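Why Does the Power Go Out in a Storm?

A page for young readers, by Kartini Pillai

Imagine that it is night and a strong wind is blowing. You are reading in your bed. Then the lamp goes dark, the refrigerator stops humming, and the whole street outside is black. This is called a power outage, or a blackout. But why does it happen? To understand, we must first follow the electricity on its way to your home.

The long road of electricity

Electricity is made in a power station. Some stations burn gas, some use falling water, and some use wind or the light of the sun. From the station the electricity travels through thick wires, which hang on tall metal towers. Then it goes into thinner wires, and these bring it to the streets and the houses. All these wires and stations together are called the grid.

In the town of Dumora, where I live, the nearest big power station is 300 kilometers away. The electricity makes this trip so fast that you cannot notice it. You press the switch and the light is there.

What the wind and the ice do

A storm can break this road in many places. The wind pushes a tree, and the tree falls on a wire. Ice is also a big problem. When rain freezes on a wire, the ice makes a thick coat around it. The coat becomes heavier and heavier, until the wire hangs low or breaks.
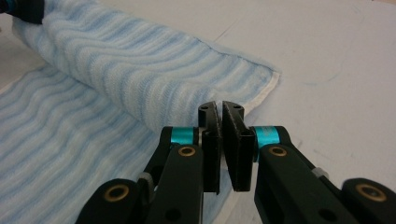 Lightning can do damage too. When it hits a line, too much electricity runs through it in one moment. For this the grid has special switches, which open by themselves and stop the flow. Then your home is dark for a short time, but the equipment is safe.

When everybody is cold

Sometimes no wire is broken, and still there is not enough power. On a very cold evening, many families turn on their electric heaters at the same hour. The power stations must make exactly as much electricity as the people use. If they cannot, the workers may turn off one part of the town for a while, and after that another part. It is not nice to sit in the dark, but in this way the whole grid does not stop.

Who repairs it?

Mahnaz Rezaei works on the lines near the village of Kermani. Last winter an ice storm left 889 homes there without power. Her team worked for 9 hours. "First we make sure the line is really off," she told me. "After this we climb." The last 2 streets got their light back at four in the morning.

What can you do at home?

Keep a flashlight in a place where you can find it in the dark. Leave the refrigerator door closed, so that the food stays cold longer. Put on a warm sweater and stay together in one room. And never go near a wire that lies on the ground, even if it looks dead. Go far away from it and tell an adult.

Words to remember

Grid: all the power stations and wires that work together.
Outage: a time when there is no electricity.
Line worker: a person who builds and repairs the wires.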